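搬家第三个月，我开始认真研究“说明书”这种文体

2021年11月11日

每年到了这一天，我的手机都会比我本人更有精神。零点刚过，它震了一阵，告诉我有几张券再不用就没了。我一张也没用，因为我正趴在地上找一颗螺丝。

螺丝属于一个书架。书架的牌子叫 Zostatness，念起来像某种关节药。网页上写着“轻松安装，全家参与”，价格199元，包邮。我当时觉得自己占了便宜，现在明白差价是由我的膝盖来补的。

这篇本来想写搬家感想，写着写着发现，七月搬进来以后我读得最多的文字既不是小说也不是新闻，而是各种说明书。按字数算，我今年大概可以自称说明书读者。既然读了，就说几句。

先说书架这一份。它只有图，没有字。图里有一个没有五官的小人，站在一堆板子旁边，第一格里他在微笑（没有五官怎么微笑我也说不清，但他的肩膀看上去很愉快）。第二格他手里有一把螺丝刀。到第四格，书架已经立起来了。第三格负责交代中间发生的一切，用了一个箭头。

我在第三格里待了一个晚上。

有人喜欢这种无字说明书，说是国际通用，谁都看得懂。我的体会是谁都看不太懂，所以很公平。A板和C板在图上的区别是一个小圆孔，在现实里，两块板都有小圆孔，只是一块的孔打穿了，另一块的没有。图上的圆孔有没有打穿，要看那个圆圈里面是不是涂黑。而我打印出来的那张，墨不够，全是灰的。

再说有字的。Isier 的加湿器附了一本小册子，多语种，中文部分从第10页开始。翻译的人显然很努力，句子里有一种外交文件的庄重。比如“请勿使本机感到倾斜”。我读完以后每次经过都轻手轻脚，生怕它感到了什么。还有一句是“若出现无水之情形，请予以水”。这句我非常喜欢，准备用在别的地方，比如哪天有人问我怎么养花。

这本小册子的安全须知占了一大半，真正讲怎么用的只有半页。须知里禁止的事情，有好些我这辈子都没想过要做，读完倒是忍不住想了一下。禁止将加湿器带入浴缸。禁止向加湿器内加入汤。既然写出来了，总觉得背后有一位用户，在某个晚上，端着一碗汤，做了一个决定。

厨房是说明书的重灾区。搬家前我对厨房的理解是“有火就行”，搬家后才知道台面要养，砧板要养，锅也要养，一屋子东西都等着我伺候。竹砧板的保养卡片比我的体检报告还长：新板先擦油，用完竖着放，不可久泡，不可暴晒，不可放在灶边烤。我读到最后一条的时候，对竹子的一生产生了一点敬意，它在山里风吹日晒都没有卡片，进了厨房反倒娇气起来。

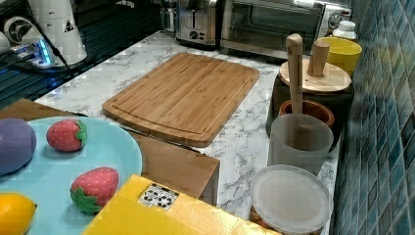
竹砧板和大理石纹的台面，说明书里都叫“天然质感”

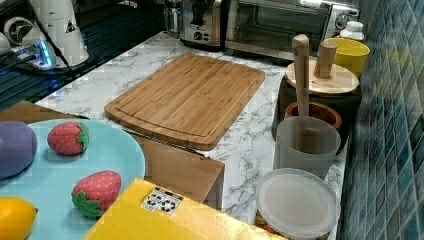

擦油这件事我查了很久。卡片上写“食品级矿物油”，网上有人说用核桃油，有人说椰子油，有人说千万别用橄榄油，会哈喇。底下还有一位朋友说他家的砧板用了很多年从来没擦过，现在也挺好。这条回复的点赞数最高。我由此得出一个关于互联网的规律：凡是劝你什么都不用做的，总能赢。

不过我还是擦了。原因很简单，油已经买了，凑单凑的。

说到凑单就得说 Finico。这是一个记账软件，朋友圈里推荐的，说用了以后能看清钱去了哪里。我用了，也看清了，钱去了“家居杂项”。这个类别是软件自动分的，里面装着窗帘钩、门吸、一包我至今不知道是什么的橡胶垫，还有那瓶油。上个月它给我出了一份总结，说我在家居杂项上花了646元，“超过了85%的用户”。措辞像是在发奖状。我找了半天想看看那剩下的是些什么人，他们都买了什么，软件没说。

Finico 也有说明书，叫“新手引导”。现在的软件不兴给你一本册子，它派一个小气泡出来，指着屏幕上的按钮说“点这里试试”。你不点，它不走。你点了，它鼓掌。我这个岁数，已经很久没有因为点了一下加号而得到掌声了，第一次居然有点感动，第二次就想找关闭键。关闭键在设置的第三层，没有气泡指给你看。

相比之下，我更怀念旧式的说明书，就是我父母家抽屉里那种。他们家有一个抽屉，专门放说明书和保修卡，连已经不在了的电器的说明书也在。一台早就卖给收废品的洗衣机，它的电路图至今保存完好，折痕处还用透明胶粘过。小时候我没书看，翻过那张电路图，看不懂，只觉得线画得很直。后面几页是“常见故障及排除”，左边写现象，右边写办法，中间一条竖线。现象写的是“不转”，办法写的是“检查是否通电”。有种不急不躁的好脾气，好像什么毛病到它那里都能填进一张表。

我妈在那本的空白处记过东西。几个电话号码，一行“换皮带”，后面跟了个价钱，便宜得像印错了。还有一处写着毛衣的针数，跟洗衣机毫无关系，估计是手边正好没有别的纸。我搬家时本来想把那本要过来，没好意思开口，理由实在不好讲。

我现在也有一个抽屉了。刚开始放得很整齐，用文件袋装，袋子上贴标签。后来标签用完了，就一股脑塞进去。里面最厚的一本来自 Weerakoon，是个落地灯。灯只有一个开关，册子有字典的气势。我出于好奇从头翻到尾，发现大部分是各国的回收规定，其中一页专门画了一个打叉的垃圾桶。灯还没通电，已经有人在安排它的后事。

这盏灯装起来倒是快，三节杆子拧在一起就行，一口气拧完，开灯，亮了。我站在那里等了一会儿，总觉得应该还有一步。后来发现确实还有一步：线要先从杆子里穿过去，再拧。我的那根线有一截露在外面，像鞋带没系好。说明书上写得清清楚楚，第二步，加粗，还画了感叹号。我没看，我那时候在看回收规定。

所以我对说明书的意见，说到底也不太站得住脚。没字的我嫌它不说话，有字的我嫌它啰嗦，讲得明白的我又跳过去了。写说明书的人大概早就知道读的人是什么德行，所以才在封面上印“使用前请仔细阅读本手册，并妥善保管”。前半句没几个人照办，后半句倒是人人照办，照办几十年，办成一个抽屉。

加湿器的那本，我后来在“请予以水”旁边用铅笔写了物业的电话。手边正好没有别的纸。

那颗螺丝还没找到。书架目前是立着的，最下面一层不敢放重的，我放了毛巾。图上第四格里那个小人，双手叉腰，背后的书架摆得满满当当。我仔细数过他那格里的螺丝，一颗也没画。

周末如果有空，我打算去楼下五金店配一颗。店主不需要说明书，你把旧的拿给他看，他用手指捻一下就知道型号。问题是我得先从书架上拆一颗下来给他看，那样就少了两颗。

先这样放着吧，毛巾不重。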